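Nillo N-5. Pinza manual de captación
Guía de puesta en servicio

Sección 5. Preparación del puesto y registro de tareas en dormitorio

5.1 Ámbito de aplicación

La presente sección se dirige al personal encargado de registrar demostraciones con la pinza manual Nillo en viviendas habitadas. Las instrucciones relativas a la carga de la batería y al primer emparejamiento figuran en la sección 3. El tratamiento de las grabaciones una vez transferidas al servidor Cellmont se rige por el contrato suscrito con cada cliente.

5.2 Comprobaciones previas

1. Verifique que los dos dedos amarillos se desplazan en paralelo y sin roce en todo su recorrido.
2. Limpie las lentes con el paño suministrado. No utilice alcohol ni pañuelos de papel.
3. Compruebe el apriete de los tornillos de la placa frontal. No aplique adhesivo sobre las roscas.
4. Lea el código QR de la etiqueta con la aplicación Oakley y confirme que el número mostrado coincide con el impreso. Si no coincide, interrumpa el procedimiento y consulte el apartado 9.2.
5. Asegúrese de que quedan al menos 300 MB libres por cada tarea prevista.

NOTA. La etiqueta no debe cubrirse, recortarse ni trasladarse a otra unidad.

5.3 Disposición de la cama y de las prendas

1. Retire de la superficie de trabajo los objetos personales de los residentes, previa autorización de estos.
2. Coloque las mantas dobladas a un lado de la cama.
3. Extienda la prenda a lo largo, con las perneras o mangas separadas y sin pliegues marcados.
4. Sitúese de modo que pueda alcanzar ambos extremos de la prenda sin desplazar los pies.
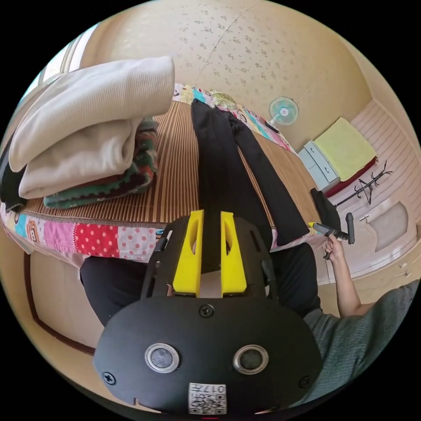 5. Abra una tarea nueva en la aplicación y seleccione la categoría «Textil, dormitorio».
6. Mantenga la pinza inmóvil durante 5 segundos antes del primer movimiento. La unidad emplea este intervalo para fijar la referencia de posición.
7. Ejecute la tarea a velocidad natural. Los giros bruscos de muñeca degradan el seguimiento y pueden motivar el rechazo de la toma.
8. Deposite la prenda, abra los dedos por completo y cierre la tarea.

PRECAUCIÓN. No introduzca los dedos de la mano entre los dedos de la pinza con la unidad encendida. No la emplee para sujetar objetos calientes, cortantes o de más de 1,000 gramos.

5.4 Trabajo con más de una unidad

Cuando se utilicen varias unidades en la misma habitación, cada una deberá emparejarse por separado. La aplicación no admite dos unidades con el mismo número. Los operadores acordarán de antemano el lado de la cama que corresponde a cada uno y evitarán cruzar los brazos por delante de las lentes ajenas. 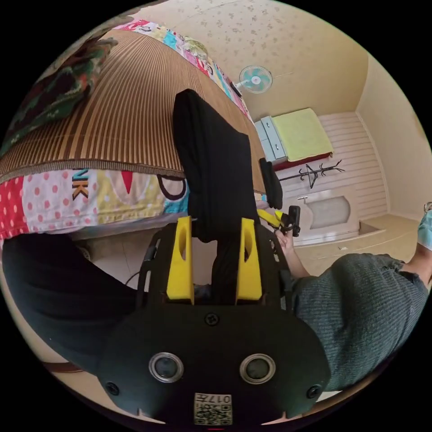 Figura 5-2. Pinza con los dedos en paralelo y segundo dispositivo manual junto a la cama.

Si la aplicación muestra el aviso 129, cierre la tarea en todas las unidades, espere a que concluya la escritura de datos y repita el emparejamiento. La toma interrumpida se conservará con la marca «incompleta» y no debe borrarse manualmente.

5.5 Finalización

1. Apague la unidad y colóquela en su estuche con los dedos cerrados.
2. Devuelva las mantas y demás enseres a su posición inicial.
3. Transfiera las tomas mediante la base Vakasstead. No desconecte el cable mientras el indicador parpadee.

Revisión del documento: domingo, 4 de julio de 2021. Sustituye a todas las ediciones anteriores de la sección 5.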